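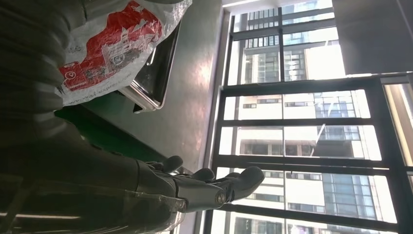

Theatre > Company News > Threads

1/ The Zallham Theatre Company is pleased to confirm its spring production: Skornden, a chamber musical in two acts, to be presented at the Zitley Playhouse. The work is set over a single night in the waiting room of a ferry terminal, and the design follows the text closely. The principal scenic element is a large window, of the kind seen in the picture at the head of this thread, and much of the second act is played facing it. General booking opens on 12/12/25.

2/ Skornden was last staged by the company in a concert version, with the cast at music stands and a reduced band. Audience response at that time was favourable, and the Board subsequently approved a full staging. Patrons who attended the concert will notice that the opening number has been replaced and that the harbour master now has a song.

3/ The Zitley Playhouse seats 600. The company considered a larger venue, with a capacity of 1000, and declined it on acoustic grounds. The score contains long passages of unaccompanied singing, and the unamplified voice carries well to the rear of the Playhouse balcony.

4/ The orchestra will be placed on stage, behind a gauze at the prompt side. The front stalls will therefore be retained in full. Rows A and B offer a close view of the action but a restricted view of the upper platform, and are priced accordingly.

5/ Casting was completed in November following open auditions. The ensemble comprises members of the resident company together with graduates of the Zallham training programme. A full cast list will be published on the company's website once all contracts have been returned. We are unable to respond to individual enquiries about casting before that list appears.

6/ The set has been built in the company's own workshop. Timber flats from two earlier productions have been re-covered and will form the terminal walls and the ticket counter. The bench seating is on loan from the Jakab Players, whose assistance is gratefully acknowledged.

7/ A note on the score. The composer's revisions extend to the whole of Act Two, and the finale has been lowered by a tone. Choral societies holding the earlier vocal parts are advised that these no longer correspond to the performing edition. Replacement parts may be requested from the company library in writing.

8/ Tickets are $56 for adults at all evening performances. Concession prices apply to students, seniors and holders of a valid health care card, and proof of eligibility may be requested at the door. Group rates are available on application to the box office. Subscribers may exchange into any performance without charge, subject to availability.

9/ The production runs for four weeks. There will be an audio-described matinee and a captioned evening performance, and a relaxed performance is scheduled for the final week. Wheelchair positions are located at the rear of the stalls and at the centre of the dress circle. The hearing loop operates throughout the stalls only.

10/ Running time is expected to be two hours and twenty minutes, including one interval. Latecomers will be admitted at a suitable break, at the discretion of front of house staff. Patrons should note that there is no such break in the first twenty-five minutes of Act One.

11/ The production contains theatrical haze, the sound of a ship's horn at considerable volume, and some coarse language. It is recommended for patrons aged twelve and over.

12/ Schools wishing to attend the weekday matinee should complete the booking form before the end of term. A study guide covering the libretto, the staging and the history of the chamber musical will be supplied to participating teachers. The post-show discussion is open to all ticket holders for that performance.

13/ The Playhouse car park will be partly closed during the first week of the run while the eastern driveway is resurfaced. Patrons are encouraged to travel by tram or to use the council car park behind the library. The stage door entrance will remain clear at all times for deliveries.

14/ Correction to post 9: the hearing loop operates in the stalls and in the front section of the dress circle. Patrons requiring the loop should mention this when booking so that suitable seats can be allocated. The company apologises for the error.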